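Griduleo GL-4 bench top water still: review after one season of use
23 December 1999

The GL-4 is a single-stage electric still in a glass boiler, sold as a replacement for the older metal-bodied units that many small teaching laboratories still run. Blomqvist supplied ours in November, with the condenser, the overflow tubing and a spare heater seal in the same carton. The instruction sheet is four pages long and has been translated with care, apart from the section on descaling, where two steps are printed in the wrong order.

Installation took a morning. The still hangs from a wall bracket with two fixings and must be level to within a few millimetres, or the boiler float sticks. Cooling water enters at the lower left through a push-on connector. We replaced this with a screwed fitting, as the supplied one wept at mains pressure. The electrical connection is a moulded lead of adequate length.

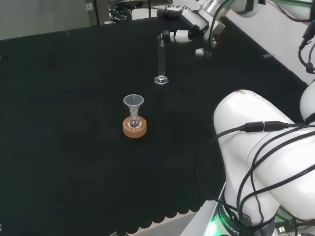
Turkby College, Wet Chemistry Section

Performance was measured over five working weeks. With the cooling water at its winter temperature the still delivered 73 millilitres a minute from a warm start, against a stated 70. Output falls off as scale builds on the heater, and by the end of the third week it had dropped to 54. A descale with citric acid brought it back to the original figure. Conductivity of the distillate was steady throughout and good enough for making up volumetric solutions. We would not use it for trace metal work without a second pass.

Cut-outs are provided for low water and for excess temperature. The first resets itself. The second has to be reset by a button on the underside of the housing, which is awkward to reach once the bracket is up, and we would advise leaving a hand's width clear beneath.

Cooling water consumption is high. The Zarby still we used before it ran on noticeably less, though it was slower and its condenser cracked twice. Sites on a water meter should do the sum before ordering.

Noise is slight. The boiler bumps when first filled and settles within ten minutes.

Spares are listed on the back page of the instructions. The heater is part number 1871 and can be changed with a single spanner. The boiler glass is sold only with its clamp, at a price that seems excessive for the pair.

Recommended for general laboratory use in soft water areas. In hard water, fit a softening cartridge from the outset.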